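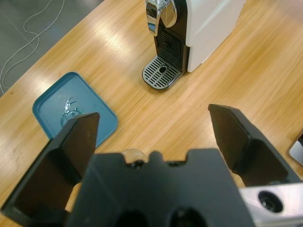 Aatos Niskanen asked that it be minuted before anything else that he had never called the Savolainen white undrinkable. What he had said, in January and again on the stairs this morning, was that he would not choose to drink it. The meeting accepted the distinction and the January minutes were amended.

Hunmont Hotels: wine list meeting
Held at Brestdale, 10.30 a.m.

Present: the wine buyer (chair), both restaurant managers, the bar manager, the head chef until 11.15, A. Niskanen, and myself taking the notes. Apologies from the Futby manager, who had a wedding on and sounded pleased about it.

1. Matters arising

The spelling of Gewürztraminer on the bar list has been corrected. It is now wrong in a different place. Bar manager to send the printer the word by email this time, not over the phone.

The decanter missing from Futby has been found at Futby.

2. Stock

The buyer reported 1531 bottles in the Brestdale cellar after the count. The system says otherwise, by 16, and in our favour. There was some discussion of whether one can be worried about having too much wine. The buyer felt one could. The likely cause is a delivery booked in by the case and received by the bottle, but the paperwork has been kept somewhere safe by somebody who has since left.

Of the total, 290 are the rosé we bought for the terrace the summer the terrace was closed. It was agreed that it should be sold by the glass at both hotels until it has gone. The chef offered to poach pears in it and was thanked.

3. House white

Three candidates were poured blind, in that the bar manager had put socks on them.

The first smelled of very little and tasted much the same. Two people liked it for that reason. The restaurant managers thought guests would order a second glass in the hope of finding out what the first one was like.

The second was a Picpoul, sharp and clean and a touch salty, and would be good with the crab. Everybody wrote something kind about it. It costs more than we want to pay.

The third was thought flabby by the buyer, "quite generous" by the bar manager and "warm" by the chef, who left at this point. On removal of the sock it proved to be the Savolainen. Mr Niskanen said he would not be commenting.

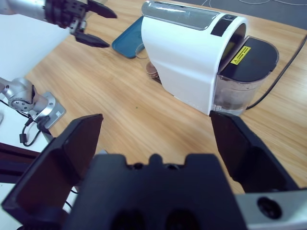
The buyer then went back to the price of the Picpoul. The importer will come down a little if we commit to 616 bottles across the year, delivered quarterly. Brestdale could get through its share without trying. Futby sells mostly lager and prosecco, and its manager was not here to defend it.

Agreed: Picpoul as house white from the spring list, subject to the buyer getting the quarterly terms in writing. The Savolainen stays on until the remaining cases are used up, described on the list as "soft and rounded", wording proposed by Mr Niskanen.

4. House red

Deferred. The samples had been opened the night before to breathe, and had apparently been breathing in company. New samples to be requested. The bar manager will keep them in the locked cupboard and the key will live with the buyer.

5. Glass sizes

The Brestdale restaurant manager raised complaints about the large glasses, which make a proper measure look like a mistake. One guest had sent a glass back to be finished. Smaller glasses would solve it, and so would more wine, and the buyer was quick to rule out the second.

It was agreed to try the old glasses from the function room in the bar for a month. They don't match, but neither do the chairs.

6. Corkage

Still no policy. Guests who ask are charged whatever the person on shift thinks they look good for, and regulars have learned whom to ask. The buyer will circulate a flat charge, with nothing payable on birthdays. The managers pointed out how many birthdays this was going to produce. Buyer to think again.

7. Any other business

Mr Niskanen asked whether the list might have one sherry on it that people had heard of. The bar manager said it did. Mr Niskanen said he had not heard of it. To be taken outside the meeting.

Next meeting at Futby, same time, with the reds. Please do not drive.

The meeting closed at 12.20 and the Picpoul shortly afterwards.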